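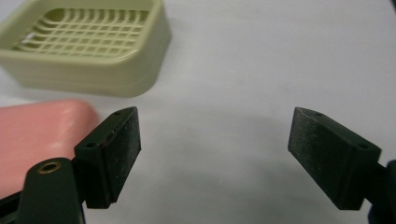 A sage-green soap dish with a drainage grid inside.

About Modcombe Soaps

Hi, and thanks for stopping by! I started Modcombe in my kitchen one December with 30 bars of oatmeal soap and a borrowed stockpot (my sister still wants it back). These days I have a proper workshop on Drosari Lane, and I pour 200 bars a week, mostly olive oil and shea, cut by hand and cured on racks for six weeks before I'll let anyone buy them.

I don't use dyes and I go easy on scent, so if you love a really strong perfume I'm probably not your soap maker! If your skin is fussy like mine, try the plain Gekedel bar first. Keep it somewhere it can drain and it'll last you a good while.

The shop door is open most mornings, and orders over 500 bars need a month's notice, please.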